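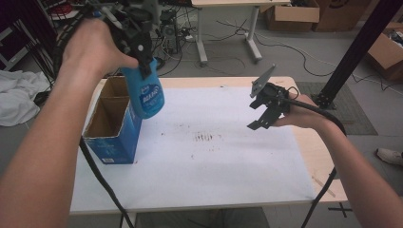 Which hand goes in which gripper?
The one with the L stamped inside the strap is for the left. Swap them and the Nostiteck will still run, but every file it saves will be labeled backward.

4. Fitting and first grip

4.1 Plug both cables into the hub before you put the grippers on. Doing it afterward takes a friend or good teeth.
4.2 Slide each hand in up to the wrist and close the strap. Snug will do.
4.3 Squeeze and let go 10 times, slowly. The hub beeps once at the end. If it beeps 4 times, it would like you to start over, more slowly.

CAUTION: Keep hair, sleeves and pets away from the jaws. The motorless design is gentle, but a pinch is a pinch. 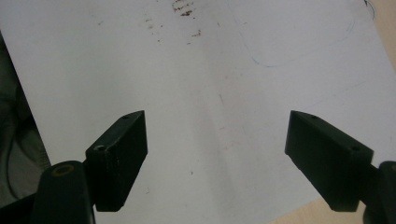 How wide should the jaws be at rest?
As far apart as they will go with your hand relaxed. If they stop short, loosen the thumb wheel by half a turn and repeat step 4.3.

4.4 Pick something light that you don't love. Close the jaws on it until it stops slipping, then stop squeezing. New users tend to hold on as if the thing owed them money.
4.5 Lift, wait for the beep, and set it down again.

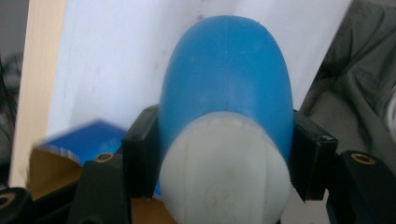

4.6 Repeat with the other hand, even if you are sure it's fine – Gunnel Wallin on our Zultcombe help desk has taken over 464 calls from people who were sure.

NOTE: Error 623 means the hub has lost one side. Check the plug first. Replacement straps are sold under part name Loltetti, for reasons lost to the marketing department.

Go on to section 5, Saving your first session.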